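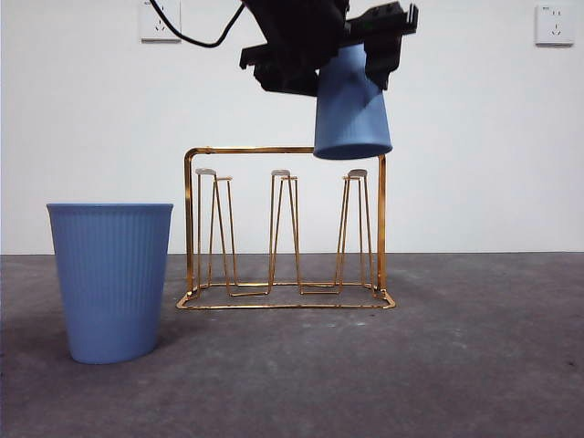
Rule 2 of the Evance handbook said a cup counted as racked when the gripper let go. Reynaldo Umali didn't trust it. The blue cup hung upside down over the gold rack, dented a little under the black finger, and to him that proved nothing yet.
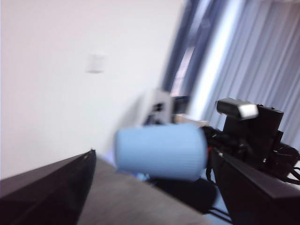 He had 130 passes logged by Friday and believed half.

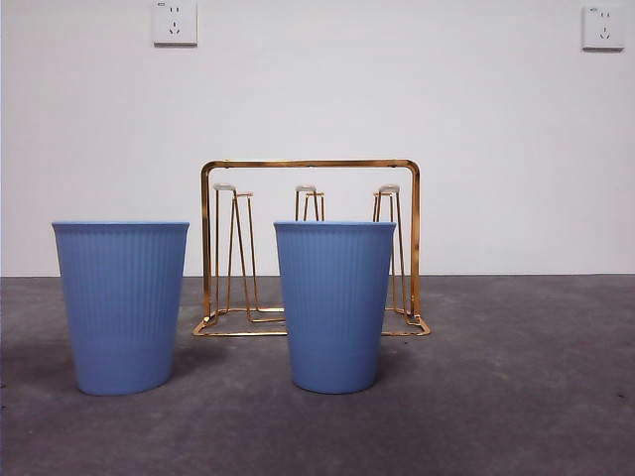
"Let go isn't the same as stays put," he wrote in the margin.
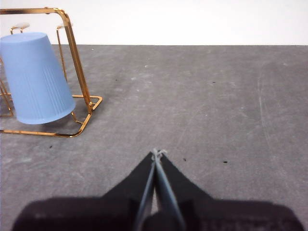 Xolani Zulu wrote underneath that Flellbridge would want a number, and how long was "stays"?

Reynaldo put down his pen and got his coat.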